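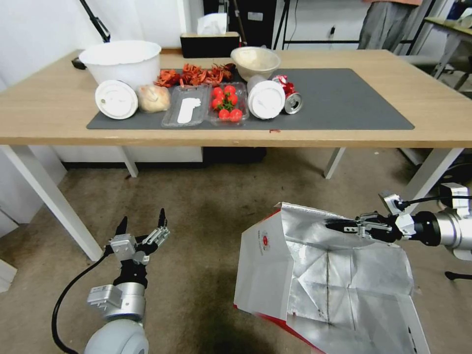 Figure 3. Bread roll in clear wrapping, cherry tomatoes on the stem and dried chillies on a table top.

4.2 What people call "still good"

I went into the diaries expecting to write about dates on packets. That was the plan, and most of the earlier drafts of this section were full of use-by and best-before, with a long table I was rather proud of. Then I sat down and read all 214 diary entries in one go, over a wet weekend with too much tea, and the dates hardly came up. What came up, again and again, was the phrase "still good", and people plainly meant very different things by it.

Bread first, as it gave me the most to work with. Diary keepers in Tarkby wrote down bread more often than any other food, and they nearly always gave it a stage of life. There was bread for eating as it is, bread for toast, bread for soup, and bread for the birds (one household had a further stage, "bread for my brother", which I have left out of the coding). A roll could move down this ladder overnight, and it didn't seem to matter much what the wrapping said. Two people living in the same flat would often put the same loaf on different rungs on the same day. I had coded these as mistakes at first, until Amr Belkadi read a batch for me and wrote "they're not wrong, they're just not hungry at the same time" in the margin. I've kept his note in the appendix because it changed how I did the rest.

The method is set out in section 3, so I'll only repeat the bits that matter here. Twenty households kept a kitchen diary for 30 days. They wrote down anything they threw out, gave away or made up their minds to keep after a moment's doubt. That last kind of entry was the one I cared about, and it was also the hardest to get people to write. You don't notice a moment's doubt when you have it every morning in front of the fridge! I asked each household to go back over the day before bed and add what they'd forgotten, and a good many of the best entries have that sleepy, slightly cross tone.

Tomatoes were judged by touch, and almost never by looks alone. Several people wrote that they'd pressed one and then felt they had to eat it, having pressed it. Tomatoes bought loose from Farouk, the greengrocer on the square, were given more time than those from Latov, the supermarket out by the ring road, even where the diary keeper said they had been bought on the same day. I asked about this in the follow-up chats and got some lovely answers. One woman told me that if a man has picked out her tomatoes by hand she isn't going to insult him by binning them on a Thursday. I don't think she was joking, and I'd be wary of any account of food waste that has no room for her.

Dried things sat outside the whole business. Chillies, lentils, bay leaves, the odd jar of something brown - people simply did not have doubts about them. They were thrown away when a cupboard was cleared or when somebody moved house, and the entries are short and flat: "old spices, bin". If we measure waste by weight, as most of the work I reviewed in section 2 does, these hardly count. If we measure it by how long a thing has been ignored, they come out near the top. I have no neat way of putting those two measures together and I've stopped trying to find one.

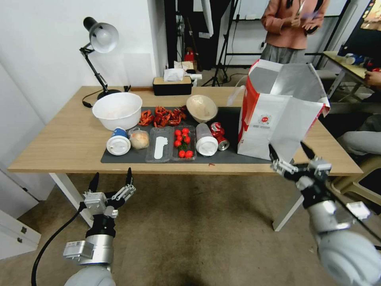 This page was last changed on 1 November 2019.

Leftovers need a paragraph of their own, mostly because of bowls. A leftover in a lidded box was usually named in the diary by the dish it came from ("Sunday's rice"). A leftover in an open bowl was far more often called "the bowl", as in "ate the bowl" or "who moved the bowl", and once a thing had become the bowl it tended to stay in the fridge until someone needed the bowl for something else. I only spotted this late on, and it wasn't in the coding scheme, so please take it as a hunch. I went back through the entries from the Lida estate by hand and it held up there. I haven't yet done the same for the rest.

Dough behaved oddly too. Few people made it, but those who did were more careful with it than with finished bread. They wrote about it almost as they might about a pet, with times of day and remarks on how it was getting on. When a batch failed they were sorry, and they said so at length. The loaf that came out of a good batch was then treated like any other bread and slid down the ladder at the usual speed.

There's an awkward point to own up to. Keeping a diary makes people tidier, and I can't tell you by how much. A few told me outright that they'd finished things they would otherwise have let go, just so they wouldn't have to write them down. The entries get shorter towards the end of the period as well, and whether that shows less doubt or less patience with me, I couldn't say. I'd like to run the bread part again in December, when kitchens are fuller and tempers shorter, with a plain tick sheet stuck to the bread bin in place of the notebook. The next section turns to the follow-up chats and to who in each household got the final say.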